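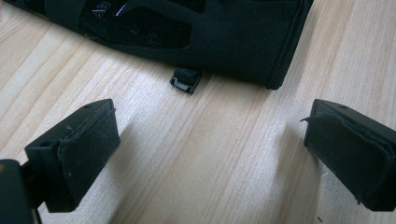 Comment je change les chaussettes de ma pince

Tu as déjà essayé d'attraper une bille avec des moufles ? Et avec deux règles en plastique ? Essaie, je t'attends. Avec les règles, la bille file à l'autre bout de la pièce. Avec les moufles, elle reste un peu mieux, mais tu ne sens plus grand-chose. Mon travail, c'est de trouver le bon milieu pour les doigts d'une pince de robot.

Je m'appelle Qianru Xie et je m'occupe des pinces à l'atelier Roselon. La mienne, celle que je répare le plus souvent, s'appelle Kong. Elle a 2 doigts. Toi tu en as dix, mais attends, avec deux on fait déjà plein de choses : ramasser une clé, tenir un feutre, poser un gobelet sans le renverser (enfin, presque toujours).

Les doigts de Kong sont des blocs noirs, bien droits, durs comme une brique de construction. Si je les laissais tout nus, ils glisseraient sur les objets lisses et ils rayeraient les objets fragiles. Alors je leur mets du tissu sur le côté qui serre. Un tissu un peu pelucheux, comme le dessous d'un chausson. Moi j'appelle ça des chaussettes. Mes collègues disent « les garnitures », c'est plus sérieux, mais je préfère chaussettes.

Et que font les chaussettes quand on marche beaucoup ? Elles s'usent !

Kong ouvre et ferme ses doigts 3 000 fois avant que je fasse la grande révision. À force de frotter, le tissu attrape des poussières, il fait des bouloches, et puis un jour un coin commence à se décoller. C'est le signe que je guette. Un coin qui se soulève, ça n'a l'air de rien, mais il peut se coincer sous un objet, ou s'y accrocher au moment de le lâcher. Le robot ouvre les doigts et l'objet reste pendu au bout, tout bête.

Voilà comment je fais, dans l'ordre.

D'abord, j'éteins tout. Je débranche la pince, et je garde la prise devant moi, bien visible. Une pince ne sait pas que tes doigts ne sont pas des feutres ! Même moi, qui fais ça depuis longtemps, je ne mets jamais la main entre les doigts quand le courant est là.

Ensuite je regarde. Je passe une petite lampe de chaque côté et je cherche les peluches, les plis, les coins relevés. Si c'est seulement de la poussière, un morceau de ruban adhésif suffit : je tapote, et hop, les peluches viennent avec.

Si le coin se décolle, je retire toute la chaussette. Je tire doucement, à plat. Il reste de la colle, et c'est la partie que j'aime le moins – ça roule sous l'ongle, ça colle partout, j'en retrouve sur ma manche le soir.

Puis je découpe un morceau neuf. Ma bande mesure 43 millimètres de long, et je la coupe avec des coins arrondis. Un coin pointu se soulève plus vite qu'un coin rond (regarde les autocollants sur ton cahier, c'est pareil). Je l'enroule autour du bout, je lisse avec le pouce, et j'appuie le temps de chanter une chanson en entier. Dans ma tête, parce que je chante faux.

Je change toujours les deux côtés en même temps. Une chaussette neuve d'un côté et une vieille de l'autre, ça donne une pince qui glisse à gauche et qui accroche à droite. Les objets tournent quand on les soulève !

Après, je rebranche et je fais l'essai. Kong doit attraper une gomme et la reposer, 99 fois de suite. Pourquoi pas cent ? C'est moi qui fais la dernière, à la main, pour le plaisir.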